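Started this in January as a note to myself, and it has since grown a folder structure, so I suppose it needs a README.

# kanent-seeds

A plain-text record of the seed swap we run on the Kanent allotments: what came in, what went out, and how it did once it was in the ground. I keep the files, Izzati Nasution checks my spelling of the variety names, and everybody else sends me scraps of paper.

## What's in the folder

- `swap.csv` — one line per packet, 113 lines so far
- `growers.csv` — 21 plots, by plot number only (ask me if you need a name)
- `notes/` — longer write-ups, one text file per crop
- `old/` — the first spreadsheet, kept because Bülent Avcı still likes it better

## Columns in swap.csv

| column | what it holds |
|---|---|
| `id` | packet number, never reused |
| `crop` | everyday name: bean, squash, sweetcorn |
| `variety` | whatever was written on the packet |
| `saved` | year the seed was saved, blank if unknown |
| `from_plot` | who gave it |
| `to_plot` | who took it |
| `came_up` | yes, no, some |
| `remarks` | anything at all |

I left `variety` exactly as people wrote it, so you'll find the same climbing bean under three spellings. If you want them tidied up there's a lookup file in `notes/`, which Zerrin Yaman put together over a couple of evenings (thank you, Zerrin!).

## Things to watch out for

"Some" in `came_up` can mean anything from two seedlings to nearly the whole tray. I did try asking for percentages and got 35 different ways of not answering, so I gave up and went back to words.

Squash crosses with its neighbours, and our plots are narrow. Anything saved from an open-pollinated squash here is a bit of a lottery, and I've put `crossed?` in the remarks where the grower had doubts.
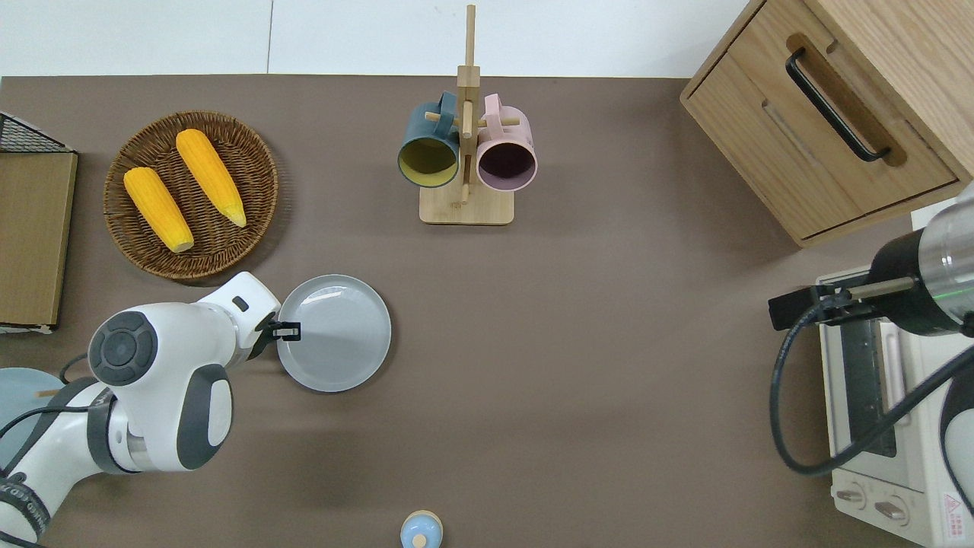
Sweetcorn is worse, because the pollen travels on the wind and we've got it growing all over the site. Erhan Soylu bags his tassels and does it properly, so his packets are the ones I'd trust. For the rest, treat the variety name as a hopeful guess — you'll still get something to eat.

Packets 3 and 21 were swapped by mistake at the table and I only noticed after sowing. They're the right way round in the file now, but not in `old/`.

## Adding your own

Send me a line with the columns above or just hand me a note, I'll type it in. Leave blanks blank, please! Uriel Escobedo once filled all his with "n/a" and "N/A" and "none" and I'm still finding them.

Use the files however you like. If you spot a mistake, tell me the packet `id` and I'll fix it when I'm next in from the plot.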